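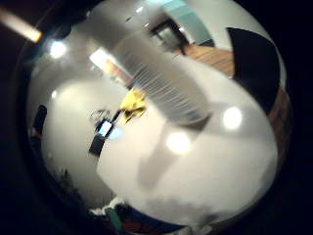
How many demonstrations do you need before a hand-held gripper is worth anything for training a small arm at home?

For one simple task on one table, plan on 30 good ones to see if the idea works at all. Count only those where the tracking did not break.

gindurden_bench
Hello all. I ask the question above because I have built the gripper now and I want to know how much work is waiting for me. It is a trigger handle with two printed fingers, and a fisheye camera sits on top. The arm is a small one with 5 joints, bought used, and it stands in our shared workshop in Farkmont. My task is to pick up a cloth and put it in a tray. I recorded 20 demonstrations in June and the arm moves to the right area, but then it closes the fingers too high, always. Is it the number or is it my recording?

clisthorpe_tom4
The 30 in the answer is fine as a first check. If the fingers close too high every time, more of the same will not help you. A steady error in height is nearly always calibration. Did you measure the distance from the lens to the finger tips after you put the camera on, or did you take it from the drawing?

gindurden_bench
From the drawing. I printed the bracket myself and I believed it would be correct.

clisthorpe_tom4
Measure it. My bracket came out 3 mm wrong because I had let the part cool badly, and the camera also leaned a little forward. You would not see the lean by eye.

slowservo
I don't agree that it must be calibration. What is your table made of? I had the same high closing and the cause was a shiny white top. The tracking software looks for small points that it can follow from one image to the next. On a smooth white surface it finds very few of them, and it finds the lamp reflections, which travel when the camera travels. So the height slowly drifts away during the recording. I lost a month to this.

gindurden_bench
It is glossy white, yes. I chose it because it is easy to clean.

slowservo
Then I would begin there. Put down something matte with a pattern. I use an old printed tablecloth, ironed flat and taped at the corners.

clisthorpe_tom4
Drift would give a different error in each recording. He says "always." One of these two things fits that word and the other does not.

slowservo
The arm learns from all of them together. It can look like one error at the end even when the recordings are different. He should plot the height of the gripper at the start and at the end of each recording, with the gripper placed in the same holder both times. If the two numbers agree, I will be quiet.

riviere_parts
I can add one thing on the lens, as I have built this type of gripper two times. A fisheye picture is bent a lot near the edge, so a calibration with the checkerboard only in the middle is not enough. You must bring the board to the outer part of the circle also, and tilt it. My first calibration file had a nice low error and it was still useless, for all my boards were in the center.

Also please lock the exposure. When the camera looks toward a lamp or a bright door, automatic exposure makes everything else dark for a moment, and the tracking can lose itself. Locked exposure with a short shutter is better. The picture will be darker but it will not smear so much when you move your hand.

gindurden_bench
My shutter was on automatic. Many of my images are very soft when I move fast. I thought it was the focus.

riviere_parts
Could be both, but try the shutter first, it costs nothing. And move slower. We are used to how fast our own hands are and we forget it.

old_lathe_corner
Maybe I am the unpopular one here. Why do you need the hand-held gripper for such a small task? If you already have the arm, you can move it with a second arm or even with a game controller and record the joint positions directly. No tracking, no drift, no lens to calibrate. I did my cloth folding this way and it took two evenings.

riviere_parts
It is a fair question, but a second arm costs money, and with a controller my movements are so stiff that the robot learns them stiff. With the handle you can also record in other rooms. For me that is the main reason to do it.

old_lathe_corner
He has one table and one cloth. I don't see the other rooms.

gindurden_bench
Later I would like to record in the kitchen at home too, so I want to stay with the handle. But I understand the point, and for a person who starts today it may be the easier way.

slowservo
Any news about the plot?

gindurden_bench
Yes, sorry for the delay. I did both things. The bracket is wrong by 5 mm, so clisthorpe_tom4 had it right. In the recordings the height at the end is also different from the height at the start, and it is worst in the ones where I moved fast over the middle of the table. So slowservo is also right, and I don't know how to divide the blame.

clisthorpe_tom4
5 mm is enough to miss a cloth completely. Correct that number, process the old recordings again and test before you record anything new. You may be able to save a part of them.

slowservo
Save the slow ones only. Throw the fast ones away or they will teach the arm your drift.

gindurden_bench
I processed again with the new bracket number and kept the slow ones. The arm goes down lower now and it touches the cloth, but it takes it only sometimes. The printed cover for the table I will get tomorrow morning, and then I record the full 30 with the shutter locked.

riviere_parts
Do the lens calibration again before, with the boards at the edge. If you do it after, you process everything one more time.

gindurden_bench
OK, I will do it first. Which size of squares do you use for the board?

riviere_parts
20 mm, printed on paper and glued on a piece of flat glass. Cardboard bends.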